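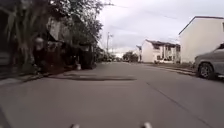
Our road, looking along towards the far end

Concrete road noise – has anyone lived with it long term?

marrowfat_2
Hello all, long-time reader and very occasional poster, so forgive me if I ramble. We moved in October to a street of two-storey houses with trees all down the one side, and we love nearly everything about it. The neighbours brought round a fruit loaf, the light in the back bedroom is gorgeous, and my knees are very grateful that the whole place is flat. What we hadn't reckoned on was the road itself. It's the old sort, laid in concrete slabs with joints between them, and every time a car goes over a joint near us there's a sort of "ba-dum" that comes straight up through the bed legs. I lie there waiting for the second half of it!

In the daytime I don't notice at all. It's from half past five in the morning, when the early shift people set off, that it gets me. My husband sleeps through the lot and thinks I'm imagining it, bless him.

So my questions, really. Do you get used to it? Is it worth asking the council to look at the joints, or will they laugh at me? And has anyone had any joy with secondary glazing? We had a quote from a firm called Skovik for the two front bedrooms and I had to sit down afterwards.

tansy_and_rue
Welcome to the club, marrowfat! I grew up on a concrete road and I still find tarmac a bit eerie when I stay at my sister's. You do get used to it, I promise, though it took my mum the best part of a year and she was a champion grumbler about it. She used to say she could tell who was coming home by the sound of their tyres, and she was usually right, too.

I'd hold off spending money until you've had a full winter and summer there. Our joints were always louder in the cold, when the slabs had shrunk a bit and the gaps opened up. By July you'd hardly hear them.

Eerie_Canal
I'm going to disagree with tansy, very politely. I gave it four years and never got used to it, and I wish I'd done something in the first six months instead of lying there being brave. Some people filter these things out and some don't, and if you're waiting for the second half of the ba-dum then I suspect you're one of mine.

On the council, do ring them. They won't laugh. The filler in the joints perishes over time and topping it up is ordinary maintenance. Ask for highways and use the words "joint sealant" and "rocking slab", and if you can say which house number the bad one is outside, so much the better. Go out and stand by it when a van goes past. If you can feel the slab move under your feet then it wants more than sealant, and they'd want to know about that anyway.

Pellew
Can I put in a word for the poor old road? Everybody on here wants theirs covered in tarmac, and then in ten years it's all patches and puddles. Ours was laid when the estate was built and apart from a crack or two it's as good as ever. The council came round with a plan to put a thin layer of blacktop over the top and we got up a petition against it. 417 names, which for our little corner was nearly every household and I think a few dogs.

I know that's no comfort at half past five in the morning. I only mean, be careful what you ask for.

Eerie_Canal
Pellew, I remember your petition, you posted about it for weeks! But there's a great deal of space between covering the lot and squirting some fresh sealant in a gap. Nobody is coming for your slabs.

Pellew
Fair enough. I do get carried away.

We use cookies to remember your settings and to see which threads are popular. By carrying on you agree to this. Accept all / Manage choices

eleri_j
Evening everyone. I fitted windows for a good long while before my back retired me, so I'll stick to that part. Secondary glazing does help with noise, often more than swapping the main windows, but what matters is the gap between the old pane and the new one. You want 100 millimetres if the sill will take it, and a lot of the cheaper kits sit far closer than that. Ask Skovik what gap they've quoted for. If they can't tell you, thank them kindly and try somebody else.

Now the less cheerful bit. You say it comes up through the bed legs. Glass won't do a thing for that. If it's shaking in through the ground and the floor, you could have the finest windows in the county and still feel the thump. Before you spend anything, try sleeping in the back bedroom for a week. If it's lovely and quiet in there, windows may well be the answer. If you still feel the thump, save your money.

Eleri Jenkins (I never could think of a clever user name)

tansy_and_rue
Oh, that's such a sensible idea, and you've already said the light is gorgeous in there!

hobnob_dunker
We went down the cheap road first. Heavy lined curtains from Quansah, a thick rug with proper underlay, and rubber cups under the bed feet. The curtains took the edge off the tyre hiss but did nothing for the thump. The cups, which cost less than a fish supper, made more difference than all the rest of it put together. I was almost cross.

We also bought one of those Nuveo sound machines. My wife adores it. I think it sounds like a kettle that never boils, and I've asked for it to be put on her side.

Eerie_Canal
I'd second the rubber cups. The sound machine drove me up the wall, I'm afraid, but I know plenty who swear by them.

marrowfat_2
Well, what a kind lot you are. I've read all of this out to my husband, who has gone from "you're imagining it" to "I suppose there might be a bit of a bump", so that's progress already.

I went back to the quote and it doesn't mention the gap at all, only that the total is just over 1,000 for the pair of windows, plus fitting. So I shall be asking. And we've made up the back bedroom. Two nights in, I've slept until seven both times, but it's half term and the early cars may be having a rest as well, so I'm not counting my chickens.

Pellew, I promise not to ask for tarmac. I'm rather fond of how the road looks, all pale and wide, and it's lovely and smooth for my mother's wheelchair. I'll ring highways about the sealant and leave it there.

Pellew
You're a gem. Let us know what they say about the slab.

eleri_j
Do the full week, mind, and make sure some of it falls after half term. And shut the bedroom door when you try it, as landings carry more sound than you'd think.

hobnob_dunker
One more from me. If you do end up getting the cups, measure the bed feet first. I ordered a set of the Wustix ones by guesswork and they'd have suited a grand piano.

marrowfat_2
Measuring now, with the sewing tape. Four and a half centimetres across, and one foot that's a different shape from the other three for reasons known only to the man who sold us the bed. Will report back once I've spoken to the council.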